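Search this notebook Enter keywords

October 27, 2018
Bench rules for hand-held gripper work, second pass
Written up by Nhyira Odoi, with remarks from Gopinath and Ludmila

Spent the morning going through the rule sheet line by line with the phone task on the small table. The first version of the sheet was written at Tornmont before any of us had done long sessions, and it shows. It has good sections on naming files and almost nothing on how the person at the table should sit, hold or put things down. I want the next version to be something a new operator can read in ten minutes and follow without asking one of us.

What I kept from the old sheet:

Both grippers are charged and checked before the operator sits down. Both indicator lights must be green before a take starts. If either light is anything else, the take doesn't start, even if the other streams look fine. Gopinath wanted to allow a take to go on if only one hand is used in the task. I've left that out. The Oltska people score both hands whatever the task, and a missing hand costs us the whole take.

Marker cubes are wiped with the dry cloth, never with the screen spray. We had a cube go cloudy on one face in the summer and it took us far too long to work out why the left hand kept jumping. Hold the cube by its edges when fitting it. If a corner of a marker has lifted, swap the cube and write it in the fault list. Don't press it back down with a thumb and carry on.

Camera lenses are looked at before every block, in good light. Fingerprints on the hand cameras are the most common fault by a long way.

What I changed:

Table layout. The old sheet said "clear the table", and people took that to mean different things. New wording: only the task objects and the task box are on the table, and the box stays closed at the far edge unless the task needs it opened. Bags, coats and cups stay off the table altogether. Chairs may stand beside the table but shouldn't be moved between takes in the same block, as Imel's software uses the room to place the head camera and it gets confused if the background shifts halfway through.

Resting position. This took up most of the morning. When one hand works and the other waits, where does the waiting hand go? Some operators hold it in the air, some put it in their lap, Alžběta rests hers on the table. Hers is the one I want. The waiting gripper goes down on the table surface, on its own side, cube upwards and facing the head camera. In the lap the cube is lost and the track has to be thrown away. In the air it tires the arm, and after a while the gripper starts to sag and drift towards the other hand.

Cable. A cable should drop straight down between the gripper and the operator and never lie across the task objects. If it catches, stop the take and start again. Don't flick it clear with the gripper.

Phone task as we ran it: handset on base, lift with the left, hold, put back. Then the same with the right. Worked through it slowly so we could argue over each step.

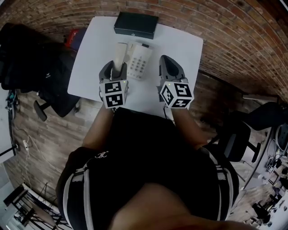
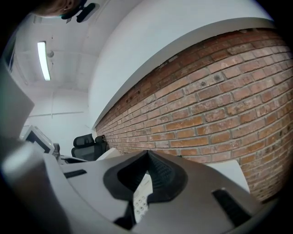 Phone task on the small table: head view first, then the right gripper's own camera.

Points that came out of it:

1. Grip the handset by the body. The curved jaw takes it well enough there. At the ends it wants to turn, and operators correct for that by twisting the wrist, so the hand camera swings about and we get very little use out of it.

2. Lift in one movement. Several operators lift a little, stop to check, then lift again. I understand why they do it, but the pause gets marked as the end of the action when the labels are made. If you aren't sure of the grip, put the handset back and begin again from rest.

3. Keep the base still. Pushing the base with the other gripper to hold it down is allowed only if the task card says two-handed. Ludmila disagrees with me here and thinks a person would steady it without thinking, so we should let them. Her point is fair for the natural set. For the scripted set I'd like it kept strict, and we've agreed to have the two rules printed on two separate cards.

4. The hand cameras see a lot more of the room than people expect. With the lens turned up you get ceiling, lights, the far wall and anyone's head that happens to be in range. So the consent rule has to cover everyone in the room, and not only the person sitting at the table. I've moved it from the back page to the front. Anyone walking in during a block either has a signed form or waits outside until the take is over.

5. Monitors in the room are to be dark or locked during a block. Same reason as above. A gripper lying on the table can point anywhere.

6. No talking to the operator once the take has started. If something is wrong, say "stop" and nothing else. Gopinath has a habit of saying "stop, sorry, no, go on", and I've told him so.

Limits and rest:

The agreed limit for Sandu is 2000 takes, and 800 of those are to be scripted. I don't want anyone trying to hurry through that. A block is short, and after 2 blocks the operator changes over with someone else, no matter how fresh they say they are. Wrists go before people notice. The operator can end a block at any time and doesn't have to say why. I've put that in plain words at the top of the card, as the old sheet had it as "operator may request a pause", which sounds as if someone has to approve it.

Chair height gets set before the first take. Forearms level with the table or slightly above. Jozefína came in to try the table for an hour and found it low for her, and she was reaching down over it the whole time. We put the chair down and it was better, though the head camera then saw less of the near edge. I'd still sooner lose a bit of table than have someone hunched over it. The head camera can be tilted.

Marking faults:

Every dropped object gets kept and marked as a drop. Please don't delete them. The old sheet said failed takes were to be "removed at operator's discretion" and I think we lost a good deal of useful material that way. New rule is that the operator deletes nothing. A take can be marked good, drop, stopped or equipment, and that is the full list. If it doesn't fit one of those, pick stopped and write a line in the notes.

Floor:

Cables and power strips on the floor to be run along the wall side where possible, and never under the operator's feet. Walk the route from door to chair before the first block. Anything you have to step over gets moved. I'd like a cable cover for the left side of the table, have asked for one, no answer yet.

Still open:

– Whether the box should have a fixed spot marked with tape. Gopinath says tape will show up in every take and teach the wrong thing. I'd accept a pencil mark.
– Who signs off a new operator. At present it's whoever is about. I'd suggest Ludmila or me until the end of December, then look at it again.
– Sandu want the rule card in their own layout. Fine by me as long as the wording stays the same.
– Spare cubes. We're using the spares as the main set, so in effect there are no spares. Alžběta is printing more.

Ludmila to read this through and mark anything she can't live with. I'll type up the card after that and pin the old sheet behind it so people can see what changed.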